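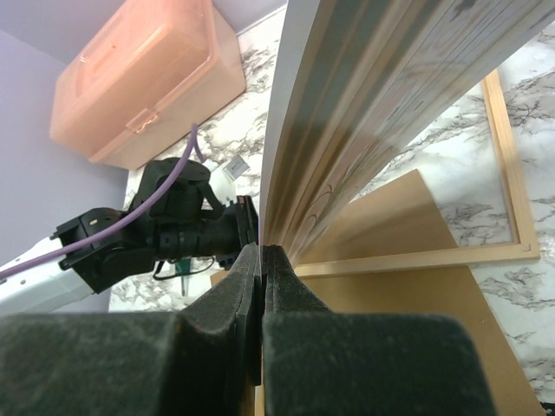
Séance 4 : les papiers et films souples à surface brillante

On attaque enfin la partie du cours que je préfère ! Après trois séances passées sur les cartons et les papiers mats, voici les feuilles glacées, celles qui bougent, qui reflètent tout et qui gardent la mémoire du moindre geste maladroit. Une grande feuille souple tenue par un seul point ne reste jamais plane : elle part en pointe à l'endroit du pincement, puis s'ouvre en éventail vers le haut, avec un bord qui dessine une belle courbe régulière. Regardez aussi comme les motifs se tassent en longues stries brunes, beiges et crème dès qu'on voit la surface très en biais. Impossible de juger une impression sous cet angle, et c'est pourtant ce que tout le monde essaie de faire au premier atelier.

Vocabulaire à connaître pour jeudi

Main : la tenue d'une feuille entre les doigts, sa raideur, sa façon de résister. On dit qu'un papier « a de la main ».
Sens de fabrication : la direction dans laquelle les fibres se sont alignées sur la machine. Un papier se courbe plus volontiers autour de cet axe.
Cassure : petit pli en croissant qui marque le couchage. Elle ne s'efface pas, même sous presse.
Brillance spéculaire : la part de lumière renvoyée comme par un miroir.

Exercice 1 (en binôme)

Prenez une feuille couchée et une feuille non couchée du même format. Pincez chacune par un coin, puis par le milieu d'un petit côté, et dessinez le profil du bord libre. Recommencez après un quart de tour. Vous devriez sentir la différence de raideur tout de suite, c'est vraiment frappant avec les grands formats ! Petronella Cele a préparé 50 feuilles, merci de les remettre à plat dans le tiroir du bas.

Exercice 2

Posez la feuille sous la lampe et inclinez-la lentement. Notez à quel moment le reflet mange les couleurs, et à quel moment on commence à voir les défauts de surface (traces de doigts, rayures, petites ondulations). Les deux angles ne coïncident pas, à vous de trouver l'écart.

Pour manipuler sans casser

Deux mains, deux coins opposés, et on laisse la feuille former un creux souple entre les deux. Ne serrez pas. Pour la poser, un bord d'abord, puis on accompagne le reste.

À lire : le polycopié de Vasco Barros sur le couchage, pages 12 à 19. Les comptes rendus sont à déposer dans le casier Mornham avant la séance 5, où nous passerons au pliage et au rainage.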